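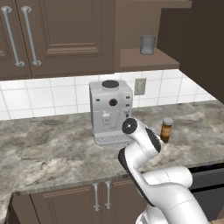 **When does the Martinelli coffee subscription open to home customers?**

Orders open in August through the Zalex online store, with delivery to all current service areas.

Zalex announced today that it will extend its Martinelli ground coffee program, until now limited to offices, to private households. Subscribers may choose between two roasts, Joven and Bernura, and may change or pause an order at any time before 2 p.m. on the day before shipment.

The office program currently serves 227 workplaces.

"Our office customers have been asking for the same coffee at home," said Vira Hrynyshyn, director of retail programs at Zalex. "We are pleased to offer it on the same terms."

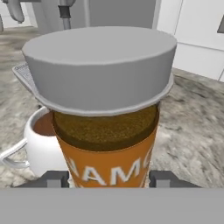 *Ground coffee in an orange container.*

Prices will be published when orders open. Existing office contracts are not affected.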